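Hosow Sterile Services Improvement Programme
Progress report to the Prunateo Fund, second reporting period

1. Summary

The programme is on schedule against the revised plan. Tray consolidation is complete at the Villca site and has started at Trilach. Turnaround for loan sets remains above target. Spending is within the approved budget, with a small underspend on washer parts carried forward to the next period.

2. Tray consolidation

All general surgery trays at Villca have been reviewed against theatre usage sheets. Of the 369 trays on the register at the start of the period, duplicates and obsolete sets have been withdrawn and their contents returned to stock or sent for disposal. Contents lists have been reissued in a single format. Graspers and needle holders are now listed by jaw pattern as well as by length, which was the most frequent request from theatre staff.

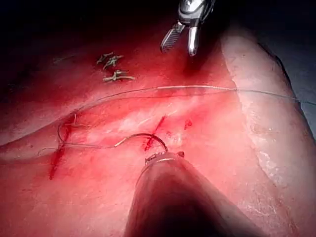 Figure 1. Grasper with serrated jaw face, over tissue.

Trilach has agreed to adopt the same list format. Its register is held in an older system and the export loses the free-text field, so repair notes are being re-entered by hand. This is slow but should be finished by April.

3. Cleaning and inspection

The written procedure for jointed and hinged instruments has been redrafted. The main changes are:

Pre-soak time is fixed and recorded on the batch sheet.
Joints are brushed in both the open and closed positions.
Inspection under magnification applies to all jointed items, where it was previously done by sampling.
Failed items go back to the start of the cycle and are logged separately from repairs.

The additional inspection adds about 30 minutes to a full shift load. Staffing on the late shift has been adjusted to absorb this. No request for further funds is made under this heading. 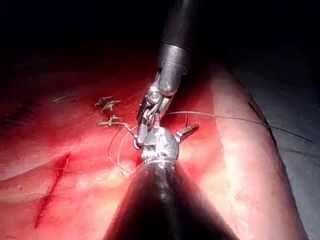
Figure 2. Jointed instrument wrist, jaws closed on suture.

4. Turnaround

Routine sets are being returned within the agreed period at both sites. Loan sets are not. The delay arises at booking-in, where incomplete paperwork from suppliers holds sets in quarantine -- in the worst case for 7 days. A standard delivery form has been sent to all suppliers and will become a condition of acceptance at Villca first.

5. Risks

Water quality at Trilach has drifted towards the upper conductivity limit. The softener resin is due for replacement and the order has been placed. Until it is fitted, final rinse readings are taken at the start and middle of each shift.

Label stock for the new tray format has a long lead time. 2 months of stock is held.

6. Next period

Complete the Trilach register. Bring the supplier form into use. Repeat the theatre usage survey at Villca and report missing-item rates for the consolidated trays. The carried-forward underspend will be shown as a separate line in the next financial return.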